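Robot club notebook, Lamside build room
Friday, started 3:40

Picking up where the last entry stopped. The task for the Drarmont round is the hanging task: small part on a hook, hook goes on a peg, part has to hang free over the tray and stay there until the judge calls it. We are still at the teaching stage, so all the work today was with the hand-held grippers. The arm stays parked until we have enough clean demonstrations to train on.

Read the rule sheet again before setting up. Points that matter for us:

Part must not touch the tray at the end of the run.
Either gripper may be used, or both.
A dropped part can be picked up again inside the time limit, but the run is marked down.
Rack may not be moved on purpose. It doesn't say what happens if it is bumped. Need to ask.

Checked the gripper fingers first. Edges are scuffed but the pads still close flat, so I left them alone. If they start slipping on the thin parts we can swap in the Galindo pads, which are softer but wear out fast. Mounting screws were snug on both hands.

Cables are the thing I keep coming back to. Every time someone turns a wrist past a certain angle the cable pulls on the forearm and the hand drifts. You can see it in the logs as a slow slide at the end of the reach. Routing it along the forearm and letting it drop behind the elbow is the best I have found so far. The floor side is a mess and needs ties before we have visitors. 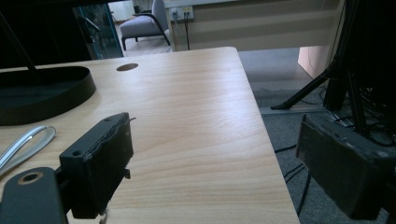 The Trostuver team's answer to our post on the league board came in while I was working. They think we are recording too fast. Their own runs got a lot better once they made people stop for a full second before the hook touches the peg, and they would throw out any run where the operator corrects more than once on the way in. They also said to stop worrying about total time until the success rate is up, as the speed can be changed at playback.

I agree with most of that. Throwing out every run with two corrections seems harsh when the set is this small, and some of those corrections are good to have in there. For now I'll tag them and keep them in a separate folder, then train with and without. The one second stop is easy to add and costs nothing, so we go with it starting with the next batch.

Total in the set is now 349 runs. That includes the old ones from before the tray was swapped, and I doubt those help. Someone should pull them out and see what is left.

Notes on method, so that everyone does it the same way:

Sit square to the table. Both elbows off the surface.
Start each run with the grippers open and away from the rack.
Come at the peg from the front and a little high, then lower. Coming in level pushes the rack back.
Stop one second. Then hang it.
Open the fingers all the way before backing off. Half open catches the hook.
Say the run number out loud at the start. It makes the sorting much easier.
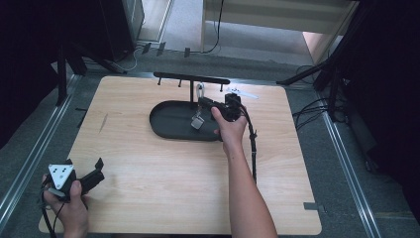 The second hand is the part we haven't agreed on. One plan is to keep it still and out of the way for the whole run. The other is to use it to steady the hook just before release. The still hand gives cleaner data and is easier for new members to learn. Steadying should cut down on swing, but it means two hands close to the rack and more chances to bump it. My vote is for the still hand until after the Drarmont entry form is in, then try the other in a separate set and compare.

Swing is worth its own test. The rules say the part must hang free, and I read that as not touching anything, but a judge could want it at rest. Plan is to do 4 runs with a slow release and 4 with a normal one and time how long the part takes to settle. A phone timer is good enough.

To do:

Cable ties for the floor bundle.
Ask the league about a bumped rack and about swing.
Pull the old tray runs out of the set.
Write the folder names on the whiteboard so tags match.
Order 2 more sets of Galindo pads.

Packed up at 5:30. Both grippers are back on the charger shelf, logs copied to the club drive. Next batch gets the one second stop.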